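We use cookies to remember your settings and to see which pages get read. Accept / Manage choices

About Zotham

Posted 12 Sep 2019 by Shafiq Samarakoon

Quick version, because Sumaiya has been asking me to fill this page since May and it has said "coming soon" the whole time.

Zotham is a small company. We collect examples for robots that learn by being shown. Somebody drives the arm by hand through a job, the cameras and joints get recorded, and the recording goes to the people training the model. One run through is one episode. Do it again, slightly different start. Again. That's the work.

We don't build arms and we don't sell a model. Get asked both a lot. Customers come to us with a task and a number of episodes, we set up the task, run it, check it, hand over the files.

Who we are

Sumaiya Saha runs the floor. Rigs, schedules, operators, the label sheet, what counts as a good episode and what doesn't. Before this she did test fixtures for door locks and a lot of her habits come from there. If a fixture moves between episodes she wants it written down, and she will find out if it wasn't.

I'm Shafiq Samarakoon. Software, customers, invoices, this website. I wrote the recording tool, which is called Priditz and has been rewritten twice. It lines up the camera streams with the arm positions and drops an episode into a review queue the moment the operator lets go of the controls.

Operators are 14 people right now, most part time, two shifts. Several came from sewing and dental lab work. Good hands, patient, they notice when something is off by a little. New people get a week of driving with nothing kept, then their episodes start to count.

What we collect

Mostly fiddly indoor stuff. Buttons, switches, latches, plugs, lids, small parts in and out of trays. The kind of job where the last half inch matters and a fixed script gets it wrong as soon as the part shifts.

Our first paid job was for Onuoha, a warehouse outfit that wanted totes opened and closed. 288 episodes, took us far too long, and we threw out a third of them ourselves before they ever saw one. Still the job we learned the most from. After that we started reviewing on the same day instead of at the end, which should of been obvious.

The biggest finished set is 1298 episodes of drawer and cabinet work. The one on the floor at the moment is the panel set, target 1000, named Elis after the street the old shop was on.

How an episode gets made

Operator reads the card. Card says the task in one plain sentence, e.g. "press the lower red button." The same sentence goes in the file, word for word, so no improvising.

Arm goes to a start position. Not the same one every time, the tool picks it. If every run starts in the same place the model learns the place.

Drive, record, stop. Operator marks it done, failed or unsure. Failed ones are kept. Some customers want them, and a fumble followed by a good recovery is worth a lot to the right training run.

Second person reviews. They watch the fixed camera first and then the wrist camera, at normal speed. Wrist view gets blurry when the arm is moving and thats fine, real robots get blurry views too. What isn't fine is a dropped stream or a sentence that doesn't match what the arm did.

Things we look for in review:
- does the sentence on the card match the thing touched
- both cameras present from start to finish
- hands or sleeves in view (throw it out)
- long pauses where the operator was clearly thinking
- board or table bumped, even a little

The panel set

Round push buttons in red, small switches in a row lower down, one lit indicator with a green ring. All mounted on black perforated board, which is cheap, easy to re-drill, and a pain for depth cameras. We like it for that last part. Spare positions are left open on purpose so the layout can change between batches and the model can't just memorize where everthing is.

Sumaiya's rule is that the board gets clamped to the table and checked with a push before each batch. Cables are taped or clipped where we can. The rest hang.
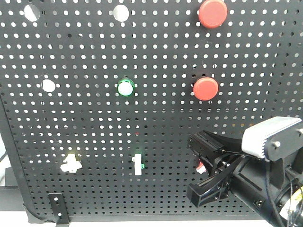
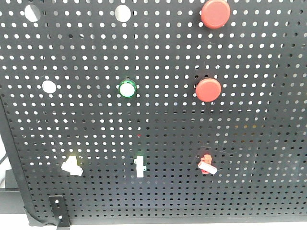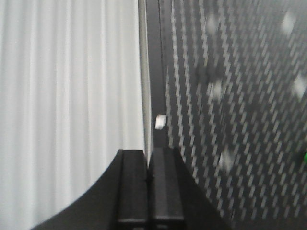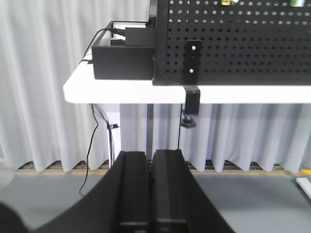

First two are from the fixed camera, last two from the wrist.

Working with us

Send a task and a rough idea of how many episodes. Photos of the real part help, the real part in a box helps more. We do a short trial batch first, you look at the files, we change what needs changing, then the full run. File format is whatever your people use within reason. We'll write a converter if it's not a horrible one.

We'll say no to some things. No people in the recordings, no liquids near the arms at this shop, nothing heavier than the gripper can hold without complaining.

Prices aren't on the site because they depend on how long one episode takes, and we don't know that until we've tried it. A trial batch usually tells us.

Jobs

Hiring operators for the late shift. No robot experience needed. You need steady hands and to be OK doing the same thing many times in slightly different ways. Also looking for one more reviewer, days. Write to Sumaiya with a few lines on what you've done with your hands, paid or not. She reads all of them but it can take her a couple weeks to get back.

Visits

Yes, if you ask first. Closed shoes please, and stay behind the floor line when an arm is live. Parking is in back, the front lot belongs to the tile store and they do tow.

Get our newsletter. A few times a year, new data sets and open jobs. Enter your email to subscribe.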